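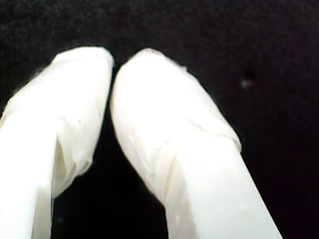

Kurkcombe House Packing Project
Progress report to the Katayama Fund, covering the period to the end of September

Where we are

The grant pays for the contents of the china room, the still room and the back pantry at Kurkcombe to be cleaned, wrapped, boxed, labeled and moved to the store at Faston so that the roof over them can be taken off. When we applied, we said the three rooms held "upward of 500 pieces." The inventory now stands at 791. We would like to say the extra pieces were rediscovered through scholarship, but most of them were inside the other pieces. The soup tureens in particular had been used for decades as storage for smaller soup tureens, or for their lids, and in one case for a large quantity of curtain rings.

Of the 791, almost 700 are wrapped. The china room is finished apart from the top shelf on the window side, the still room is finished outright, and the back pantry is the back pantry. We will come to it.

Nothing has yet gone to Faston. The application had the first load leaving in September, and that line of the schedule is plainly wrong. The reasons are below under Transport, and they have more to do with a gatepost than with the packing.

Wrapping

The original plan was acid-free tissue for everything, then a layer of bubble wrap, then the box. We kept to it through the plates. Plates are cooperative. They are flat, they stack, and a person who has wrapped a few can carry on a conversation while wrapping the rest.

Then we reached the figurines, the sauce boats and the things with handles, and the tissue method began to show its limits. A sheet of tissue will go around a sauce boat once and then consider its obligation met. By the time the boat has reached the box, the tissue is around its ankles. We tried tape, which holds the tissue very well and also makes sure that whoever unwraps the piece will be at it with scissors, close to a spout. We tried cotton tying tape, which is kind to the object and looks charming, and which took so long that we did the arithmetic and stopped doing it.

What we use now, for anything that isn't flat, is tissue first and then a thin Virkix film over the top, gathered at the end and folded over on itself with no adhesive. The film is soft enough to bunch around a knob or a finial and it clings just enough to stay where it is put. It creases, it puckers, and the finished item has the look of a school lunch. We were slow to accept this. There was a period early on when each piece was wrapped as though it would be given to somebody's godmother, with corners, and our pace in those days can be read off the chart at the back of the quarterly return as a long flat line.

The rule we settled on, which is now taped to the end of the packing table:

Tissue against the object, always. Film never touches a glaze or any gilding.
Wrap the sticking-out part first, then the body.
Fold the end over diagonally and leave a tail, so the next person can find where to start.
If it rattles, unwrap it and find out why.
No film on anything that came out of the damp cupboard until it has had a week on the drying rack.

The last of these was added after we opened a test parcel and found it fogged on the inside. The piece was a plain white pudding mold and it came to no harm. We re-did everything from the same shelf anyway, which cost us seven working days and most of our good humor, and is the single largest reason the wrapping total isn't higher than it is.

Film can't stay on indefinitely, and you asked in your last letter how long we consider safe. Our answer is that it is there for the journey and the first weeks at Faston. Once the racking is up, the pieces come out of the film, keep their tissue, and go into lined trays. We have budgeted time for this and have tried to leave it alone.

The rooms

The china room has been the packing room since the still room filled up with boxes. It has one window, which we keep covered, and the light over the table is good. The table is the old baize-topped one from the billiard room, padded further with a folded quilt, and it is too low. We raised it on blocks in the second month. We should have done that on the first morning, and our backs would like that minuted.

The still room holds the finished boxes, stacked no more than two high, with an aisle down the middle that was originally wide enough for a cart and is now wide enough for a person who has thought about it beforehand. Boxes are numbered on the top and two sides. They were at first numbered only on the top, and stacking them two high revealed the weakness in that system very quickly.

The back pantry is as follows. The inventory taken many years ago lists its contents as "various, kitchen." That description is accurate. We have so far sorted it into jelly molds, stoneware jars, jar lids, jars that the lids don't fit, and a shelf we are calling Handles. The handles do not belong to anything we have found. Each one has been bagged and given a number, as the grant conditions require, and they account for a share of the rise in the inventory that we would sooner not work out.

The pantry floor is also uneven, and the step down into it has claimed no china so far but has had a go at most of us. We have put white tape along the edge.

Breakages

The conditions ask for every breakage to be reported, so these are reported in full. There have been three.

The first was a saucer, plain, no pattern, already cracked and listed as cracked. It came off the shelf in two halves, each of which was then wrapped with great care.

The second was the knob of a vegetable dish lid. An old repair let go while the lid was being cleaned, and the glue, once we had a look at it, was of the sort sold for model airplanes. Knob and lid are wrapped together in one parcel and flagged for the conservator.

The third was a mug. It was our own mug and was never part of the collection, but it was broken on the packing table and the conditions say every breakage.

Transport

The van we were counting on fits through the front gate at Kurkcombe with its mirrors folded. What it doesn't do is turn, once through, because the drive bends at the point where a stone gatepost from some earlier gate was left standing. The gatepost is protected. The van is not, and has the scrape to prove it. That was an empty trial run, which we now regard as the best decision of the project.

We looked at moving the boxes by hand cart to the road and loading there. It can be done in dry weather. The surface is gravel, though, and a cart on gravel shakes its load in a way that undoes the point of the wrapping. A box of stoneware lids sent down as a test arrived in one piece but could be heard coming from the kitchen.

We have now booked a shorter van with a soft suspension. It carries less and will need more trips. The cost comes to a little more than the transport line allows, and we propose to meet it from the bubble wrap line, which is healthy for the reason that we have stopped using much of it. Please let us know if you would like that as a formal change request. We have the form. We have, in fact, filled it in twice, as the first copy was used to level the table.

Loads will go on Thursday mornings, with the still room boxes first, so that the aisle comes back.

Faston

The store is dry, and it is clean, and the racking is late. The uprights have been delivered and the shelves have not. The supplier has been pleasant on the telephone about this. Until the shelves are in, boxes can stand on pallets along the inside wall, which the insurers have agreed to in writing. The door is wider than anything we own, and we mention it because by this stage in the project we measure doors wherever we go.

Money

Spending is within the total. Tissue is over, film is under, boxes are over on account of the additional tureens, and bubble wrap is well under. The quilt was lent. The table blocks were firewood. A full statement is attached, and the receipts are in the order in which they were found.

Next period

Finish the top shelf in the china room, using the tall steps and a second person on the floor. Finish the pantry, including Handles. Send the first loads to Faston and open one box in every load on arrival to see how the wrapping has traveled. Chase the shelves.

We had promised you a list of highlights from the collection for your newsletter. The best candidate is a large tureen shaped like a cabbage, and it went into film and a box the week before you asked. We would prefer to leave it there until it is at the other end. The conservator's notes on it are good, and we can send those.

The next report will come when the still room is empty, or in December, whichever is first.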